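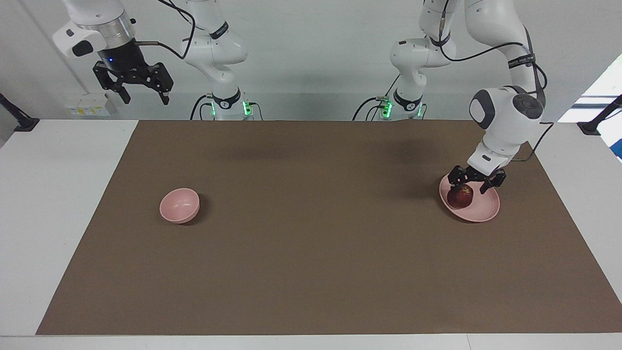 Two-arm table, Fistindale open day. Left arm over the plate.

Speaker notes: What we saw at Fistindale
Han-gyeol Ryu
4 min read

Start with thanks to the branch for having me. Say who I am: maintenance planner at Zastero, on the packing side. I went to the open day as a visitor. I don't work on arms like these and I'll say so early, so people save the control questions for later.

The visit was on 23rd November. Olberg organised it and asked each site to send one person. We had the morning in the workshop and a talk after lunch. I'm only covering the workshop today.

Slide 2. The table.
Two arms, one work mat, some pink dishes and a few things to pick up. The colours are plain and easy to tell apart from the back of the room. Point to the grippers. Each arm has its own, and the gripper is the part I'd like people to look at, because that's where most of our own trouble has been with the Tomić line.

Slide 3. What they were demonstrating.
The job is picking up a piece of food and putting it somewhere else. Apple off a plate is the first one they talk you through. The staff member ran it slowly and stopped between moves so we could ask things. Good way to do it. I'd been to a demo in August where everything ran at full speed behind glass and I came home with nothing written down.

Mention the approach. The gripper comes down from above with the fingers open, one each side of the apple, then closes. If it comes down off centre the apple gets nudged and can roll up against the rim. Ask if anyone has had the same with jar lids. (Pause here. Last time I gave this at work three people put their hands up.)

Slide 4. Working with both arms.
This took up the second half of the session. One arm holds the item and the other is brought up to it with its gripper open.

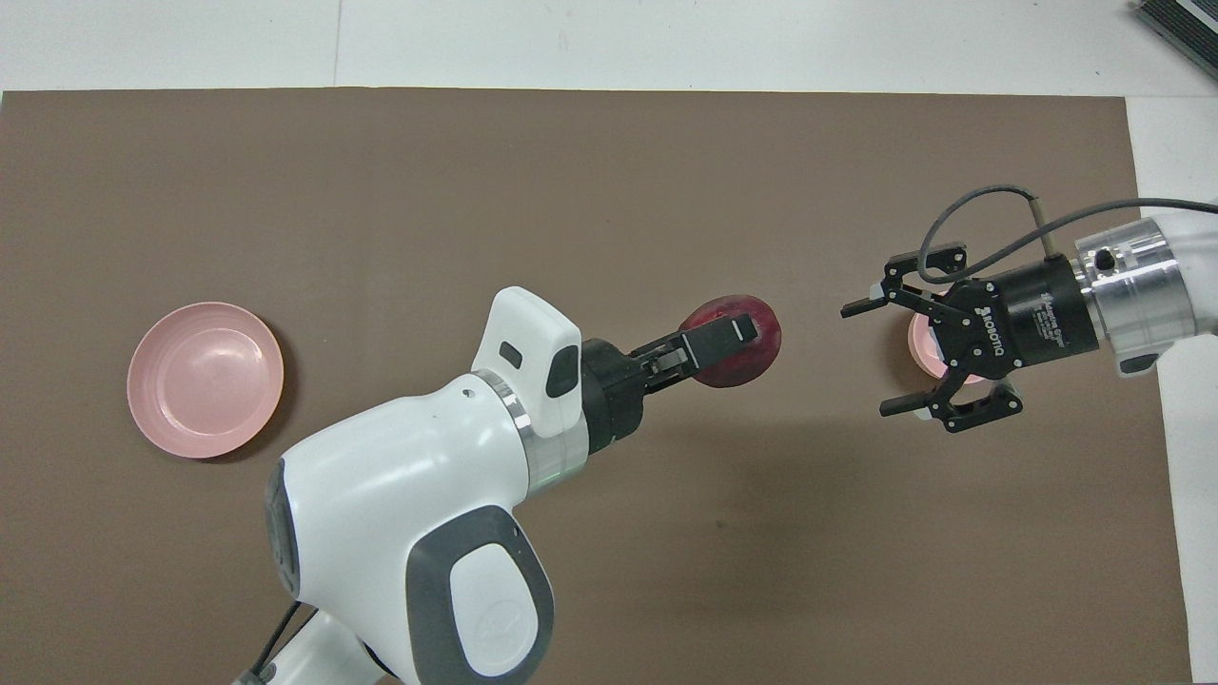 The hard part, they told us, is agreeing on who has hold of it. If the first arm lets go early, the item drops. If it lets go late, the two are pulling against each other, and something soft gets bruised. They spend more time on that half second than on the rest of the job put together.

They've set themselves a target of 1000 tries at single-arm picks and 2000 at the two-arm work before they change the items. Each session is kept to 15 minutes and then they check the cables and the mat. I asked what they look for with the mat. Mostly that it hasn't crept on the table.

Slide 5. Cables.
Spend a minute here. Ours run in a closed track. Theirs run along the outside of the arm with slack left at the joints. Easier to inspect, easier to snag. I don't have a view on which is better for us, but I'd like the fitters to have a look before we order again. The job is on our list as 2503 if anyone from Zastero is in the room.

Slide 6. Questions I couldn't get answered.
How often the finger pads are changed.
Whether they clean between items or at the end of the day.
What it costs to run. They were polite about it and moved on.

If there's time, take questions. Handouts are on the table by the door. Olberg has said it will take another group next year, and names go to me.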